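Oyewole 셀 정비 노트: 접근점 틀어짐, 베이스 재체결, 좌표계 다시 잡기

2023년 11월 21일, Tostovdale 작업실

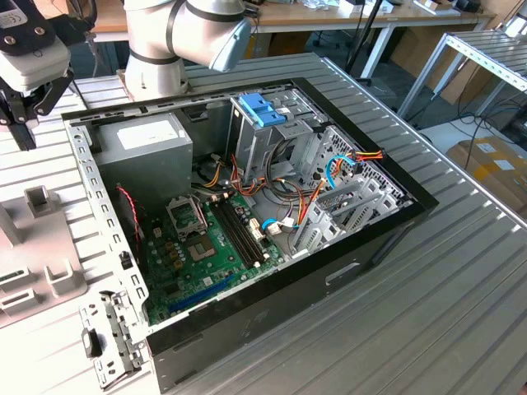 점검용 데스크톱 본체를 눕혀 둔 작업대와 그 위로 들어온 팔. 측면 패널은 떼었고 CPU 소켓은 비어 있음.

시작할 때 상태

지난주부터 본체 위 접근점이 조금씩 밀린다는 말이 있었다. 처음에는 본체를 놓을 때 생기는 오차로 봤다. 사람이 손으로 놓으니 매번 똑같을 수는 없고, 그래서 시작할 때마다 기준점을 다시 찍게 되어 있다. 그런데 Ghazal Esfahani가 어제 저녁에 본체를 건드리지 않고 같은 접근 동작을 96회 돌려 둔 기록을 보니 허용 범위 안에 들어온 것이 79회였다. 본체를 안 움직였는데도 이 정도면 놓는 방식 문제가 아니다. 오늘은 분해 작업을 세우고 셀만 보기로 했다.

벗어난 것들을 순서대로 늘어놓고 보면 처음 구간에는 거의 없고 뒤로 갈수록 몰려 있다. 방향도 거의 한쪽이다. 본체 뒤쪽, 그러니까 전원공급장치 쪽으로 밀린다. 무작위로 튀는 모양이면 엔코더나 케이블부터 의심했을 텐데 한쪽으로만 가는 것이라 기계 쪽을 먼저 보기로 함.

참고로 제어기 쪽 오류 기록은 깨끗하다. 충돌 감지도 없고 추종 오차 경고도 없다. Stultetti 제어기는 기본 설정에서 추종 오차 경고 문턱이 꽤 높아서, 경고가 없다는 것만으로 안심할 수는 없다. 이 건은 아래에 따로 적는다.

전원 내리기 전에 한 일

- 현재 프로그램, 공구 좌표계, 작업대 좌표계, 축 원점값을 전부 백업. 공용 폴더의 셀 이름 아래에 넣었다. 기존 백업은 지우지 않았음.
- 각 축을 하나씩 저속으로 움직여 소리를 들음. 4축에서 방향을 바꿀 때 짧게 딱 하는 소리가 한 번씩 난다. 7월 노트에도 같은 소리가 적혀 있고 그때보다 커진 것 같지는 않다. 비교할 녹음이 없어서 단정은 못 한다. 오늘 소리는 휴대폰으로 녹음해서 백업 옆에 같이 넣어 둠.
- 팔을 점검 자세로 보내고 브레이크를 건 상태에서 손으로 끝단을 밀어 봄. 끝단에서 유격이 느껴지는데, 관절에서 나는 느낌과는 달랐다. 팔 전체가 한 덩어리로 따라 움직이는 느낌.

마지막 항목 때문에 베이스를 먼저 보기로 했다.

베이스 체결

전원을 내리고 잠금 걸고 열쇠는 내가 가지고 있었다. 베이스 커버를 벗기고 볼트마다 그어 둔 표시선을 봤다. 지난번 체결 때 볼트 머리와 플랜지에 걸쳐 그은 선인데 그중 하나가 눈으로 봐도 어긋나 있다. 나머지는 선이 맞아 보이지만 토크 렌치를 대니 맞아 보이던 것 중에도 설정값 전에 돌아가는 것이 나왔다. 표시선은 크게 풀린 것을 잡는 용도로만 믿어야겠다.

그냥 더 조이고 끝낼까 하다가 전부 풀었다. 이유는 플랜지 밑면을 보고 싶어서. 팔이 내려앉지 않게 슬링으로 받치고 대각으로 조금씩 풀어 살짝 띄워 보니 한쪽 모서리에 얇은 은색 가루가 깔려 있었다. 알루미늄이 서로 비벼져서 나온 것으로 보인다. 닦아 내고 손톱으로 훑어 보니 턱이 지는 곳은 없다. 면은 쓸 만하다고 판단하고 다시 앉힘.

맞춤핀은 양쪽 다 빼서 봤다. 한쪽은 손으로 빠질 만큼 헐겁고 다른 쪽은 정상이다. 헐거운 핀은 Erkamico에서 같이 온 여분으로 바꿨더니 손망치로 가볍게 두드려야 들어가는 정도가 되었다. 구멍이 늘어난 것이 아니라 다행이다. 여분은 이제 하나도 없으니 주문해야 함.

체결 순서는 다음과 같이 함. 다음에 하는 사람도 이대로.

1. 면을 알코올로 닦고 완전히 마를 때까지 기다린다.
2. 핀 먼저. 볼트로 당겨서 핀 자리를 맞추려고 하지 말 것.
3. 볼트는 모두 새것으로, 나사 고정제를 바르고 손으로 끝까지 넣는다.
4. 대각 순서로 낮은 토크, 중간 토크, 최종 토크. 최종값은 커버 안쪽 스티커에 있는 값을 쓴다.
5. 슬링을 푼 다음 최종 토크를 한 번 더 확인. 오늘도 슬링을 푼 뒤에 조금 더 돌아간 볼트가 있었다.
6. 표시선은 기존 것을 지우고 다른 색으로 새로 긋는다. 오늘은 노란색.

고정제가 굳는 동안에는 팔을 움직이지 않았고 그 사이에 아래 것들을 했다.

작업대 쪽

작업대가 움직였을 가능성도 있어서 같이 봤다. 상판 골을 따라 곧은 자를 대 보면 휘어진 데는 없다. 다리 밑 수평 받침 중 팔에서 먼 쪽 하나가 바닥에서 떠 있었다. 종이가 쑥 들어간다. 받침을 내려 닿게 하고 잠금너트를 조임. 수준기로 보면 상판 앞뒤는 맞고 좌우로 조금 기운다. 좌표계를 새로 잡으면 흡수되는 정도라 더 건드리지 않았다.

본체 왼쪽에 놓는 연회색 플라스틱 치구도 뒤집어 봤다. 금 간 데 없고, 바닥에 먼지가 껴 있어서 닦았다. 각기둥 모서리가 조금 닳은 것은 그대로 둔다. 닳은 쪽이 위치를 잡는 면인지 아닌지 Ghazal에게 물었더니 아니라고 한다. 도면에 위치 기준면 표시가 없어서 매번 물어보게 되니 도면에 표시해 달라고 부탁함.

케이블

팔 바깥으로 도는 케이블은 세 군데에서 묶여 있는데 손목 쪽 묶음이 너무 당겨져 있었다. 손목을 끝까지 돌리면 피복이 팽팽해진다. 케이블 타이를 잘라 내고 느슨하게 한 뒤 벨크로로 바꿨다. 타이로 다시 묶지 말 것. 조이다 보면 꼭 누군가 너무 세게 당긴다.

피복은 손으로 더듬어서 눌린 자국 한 군데를 찾았다. 속선이 드러나지는 않았다. 흔들면서 통전 확인을 했을 때 끊김 없음. 그 자리에 테이프를 감을까 했지만 감아 버리면 진행 상태를 볼 수 없어서 그대로 두고 옆에 페인트 펜으로 점만 찍음. 다음 점검에서 점 옆을 볼 것.

바닥에 깔린 검은 케이블은 작업대 다리에서 조금 떼어 놓았다. 받침을 내리면서 밟힐 뻔했다.

본체 안 배선과 접근 경로

본체 내부 배선이 접근 경로와 얼마나 가까운지도 오늘 본 김에 정리한다. 주황, 노랑, 빨강, 검정 전원선 다발이 메인보드 가운데를 지나간다. 위에서 곧게 내려가는 동작은 문제가 없는데, 옆으로 비스듬히 빠져나오는 예전 경로는 다발 위를 낮게 지난다. 접근점이 전원공급장치 쪽으로 밀린 채로 이 경로를 쓰면 여유가 더 줄어든다. 사고가 난 적은 없지만 예전 경로는 이제 막는다.

변경 내용:

- 빠져나올 때는 무조건 수직으로 안전 높이까지 올린 다음 옆으로 이동.
- 안전 높이는 섀시에서 가장 높은 데를 기준으로 잡는다. 메인보드 면을 기준으로 잡으면 드라이브 케이지에 걸린다.
- 파란 SATA 케이블은 본체마다 늘어진 모양이 다르다. 드라이브 케이지 위쪽으로 도는 케이블도 마찬가지. 작업 시작 전에 사람이 한 번 보고, 튀어나와 있으면 눌러 놓는다.
- 왼쪽 벽을 따라 내려오는 가는 빨강·검정 꼬임선은 진입 금지 구역에 포함시켰다. 얇아서 걸려도 힘 감지로는 안 잡힐 것 같다.

CPU 고정 브래킷은 열린 상태를 기준으로 높이를 잡는다. 닫힌 상태로 잡아 놓고 열린 본체가 들어오면 그쪽이 더 위험하다. 열린 브래킷 쪽으로는 끝단이 낮은 높이로 지나가지 못하게 구역을 하나 추가했다. 소켓 접점이 드러난 채로 놓이는 경우가 많아서 소켓 위에서는 공구 교체도 하지 않는다. 나사 하나만 떨어져도 그 보드는 못 쓴다.

축 원점 확인

고정제가 굳은 뒤 전원을 넣고 원점부터 확인. 각 축의 기준 홈에 맞춰 보니 모두 맞는다. 4축도 맞다. 원점은 손대지 않았다. 베이스를 풀었다 조였다고 원점을 다시 잡을 필요는 없다. 예전에 한 번 원점을 필요 없이 다시 잡았다가 티칭해 둔 점을 몽땅 다시 한 적이 있어서 굵게 적어 둔다. 원점은 기준 홈이 어긋났을 때만.

공구 좌표계

하늘색 끝단 캡이 제대로 앉았는지 먼저 확인했다. 캡을 돌려 보니 헛도는 느낌은 없고, 조인트 쪽 어두운 띠와의 간격도 한 바퀴 고르다. 그다음 뾰족한 기준침 끝에 네 방향에서 맞추는 방법으로 공구 중심을 다시 잡았다. 첫 번째 결과는 잔차가 커서 버림. 두 번째 자세와 세 번째 자세가 너무 비슷했던 것이 원인으로 보인다. 손목을 90도씩 돌려 자세 차이를 크게 하고 다시 하니 잔차가 줄었고, 이전 공구값과도 거의 같다. 결국 공구 쪽은 원래 문제가 아니었다는 뜻이다. 값은 새것으로 저장.

작업대 좌표계

이쪽은 예상대로 달라졌다. 베이스를 다시 앉혔고 다리 받침도 건드렸으니 당연하다. 원점, X 방향, Y 방향 순으로 찍고, 검증용으로 반대쪽 모서리를 하나 더 찍는다. 검증점이 어긋나면 세 점 중 하나를 잘못 찍은 것이다. 처음에 실제로 어긋났고, X 방향 점을 상판 골 안쪽에 찍은 것이 문제였다. 골 안쪽과 등은 높이가 다르니 반드시 등에 찍을 것. 이걸로 시간을 꽤 날림. 점 찍을 자리에 연필로 십자를 그어 두었는데 닦이면 없어지니 나중에 각인하자는 의견이 있다. 나는 찬성.

Stultetti 제어기 설정

추종 오차 경고 문턱을 낮췄다. 바로 낮추면 정상 동작에서도 경고가 쏟아질 수 있어서 빈 동작을 돌리며 실제 최대값을 본 다음 그 위로 여유를 두고 정했다. 정지는 시키지 않고 기록만 남긴다. 일주일 정도 쌓인 것을 보고 정지 조건으로 바꿀지 정한다.

그리고 화면에서 정비 시간 카운터를 찾았는데 2,000시간을 이미 넘겨 놓고 알림이 꺼져 있었다. 언제 누가 껐는지는 기록에 없다. 우리 정비표에서 2,000시간은 베이스 볼트 토크 점검과 핀 확인을 하는 시점이다. 제때 알림이 왔으면 이번 틀어짐 전에 봤을 것이다. 카운터를 초기화하고 알림을 켰다. 알림 끄기는 관리자 권한으로 옮김.

확인 시험

어제와 같은 조건으로 맞추려고 본체 위치, 속도, 대기 시간을 그대로 두고 96회를 다시 돌렸다. 벗어난 것 없음. 다만 분포를 보면 맨 앞 몇 회가 나머지와 살짝 떨어져 있다. 예열 영향인 듯한데 허용 범위 안이라 이번에는 넘어간다. 앞으로 기준점을 찍기 전에 빈 동작을 먼저 돌리면 줄어들지 봐야 한다.

도중에 Ghazal이 작업대를 손바닥으로 툭툭 쳐 봤는데 값에 티가 나지 않았다. 받침을 내리기 전이었으면 아마 보였을 것이다. 비교 자료는 없다.

시험이 끝난 뒤 볼트 표시선 확인. 모두 그대로.

아직 모르는 것

베이스가 왜 풀렸는지는 확실하지 않다. 핀이 헐거워서 볼트가 옆 힘을 받았고 그래서 풀렸을 수 있고, 순서가 반대였을 수도 있다. 지난번 체결 때 고정제를 발랐는지도 모르겠다. 빼낸 볼트 나사산에 굳은 자국이 있는 것과 없는 것이 섞여 있다. 빼낸 볼트와 핀은 버리지 않고 봉투에 담아 부품 서랍에 넣어 두었으니 찾지 말고 거기서 꺼내 볼 것.

4축 소리도 미해결. Erkamico에 녹음 파일을 보내고 답을 기다린다. 그때까지 4축을 빠르게 반전시키는 동작은 쓰지 않는다.

할 일

- 맞춤핀 여분 주문 (나)
- 치구 도면에 위치 기준면 표시 (Ghazal)
- 작업대 좌표점 십자 각인, 하기 전에 자리 다시 확인
- 예전 이탈 경로를 쓰는 프로그램이 남아 있는지 검색. 오늘은 주 프로그램만 고쳤고 하위 프로그램은 아직 안 봤음
- 내일 작업 시작 전에 베이스 표시선 한 번 더 보기
- 정비표에 슬링 해제 후 재확인 항목 추가
- 손목 케이블 점 찍은 자리, 다음 점검 때 사진으로 비교

하위 프로그램 확인이 끝날 때까지 자동 운전은 금지. 제어반 문에 쪽지 붙여 두었음.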